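Search the archives Search Advanced
Print this message | E-mail this message

From: Torquil Carnegie
To: tabletop-arms list
Date: 08/12/2024
Subject: Re: Mutomero gripper kit, worth it?

Spyros Makris wrote:
> Has anyone put real hours on the Mutomero two-finger kit from Cloltine?
> We have the older Fröhlich fingers and they're fine on blocks, but
> the minute I hand them anything with a rim or a thin handle they slide
> off. I'm also curious how the wrist camera behaves under bright lights.
> The product page says next to nothing.

Hi Spyros, and hello to everyone I haven't met yet,

Yes! I've had one since the start of the month and I'm having a great time with it. We bolted it on at the Potiddale bench and left our usual kitchen table layout as it was, so I could compare it with my old notes. The fingers are angular, and that helps a lot with your rim problem. The mint-green colander has little tab handles at the ends, and my old fingers hated those. With these I logged 200 tries on the colander alone and dropped it 13 times, nearly all of them in the first hour, before I'd fixed my approach angle.
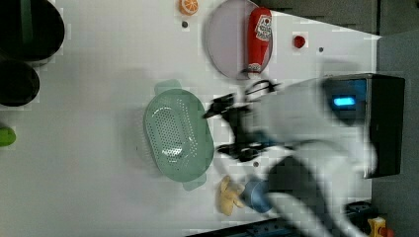
The gripper reaching toward the colander, arm in motion.

You asked about thin handles. Come in from above, go slow for the last bit, and close on the tab, not on the basket wall. The basket is full of holes and the fingertips like to catch there. I run the rest of the move at full speed and it doesn't seem to mind at all – my old setup would have shaken itself silly.

The ketchup bottle is a harder one. It lies on its side across a plate, and the plate wants to come along for the ride. I got there in the end by closing nearer the cap, but I wouldn't call it solved. If anyone has a trick for a round bottle on a slippery plate, please post it.

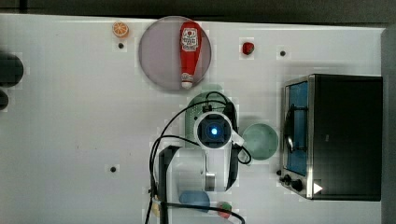
Reading time: 3 minutes

On the camera: the white tabletop was my big worry, because pale things on a white surface are where my last one fell apart. The plate is a washed-out lavender-gray and it picks up the edge every time. The toaster oven is trickier with its blue-tinted door, and I had to turn my overhead light down a notch before I stopped getting junk readings from the glass. That's with the stock settings, so there may be more to gain.

Two gripes. The manual is thin and skips the calibration step completely (write to Cloltine, they sent me the missing page the same day). And the cables are long, so they loop up around the arm. I've started clipping mine back before each run.

I paid 481 for the kit, shipping included. For the amount of fun I've had, I'm happy with that – but if your work is all blocks, keep the Fröhlich fingers and spend the money on something else.

I can send you my grip settings if you want them. Which arm are you putting it on?

Torquil

This site uses cookies to remember your archive settings. Accept | Learn more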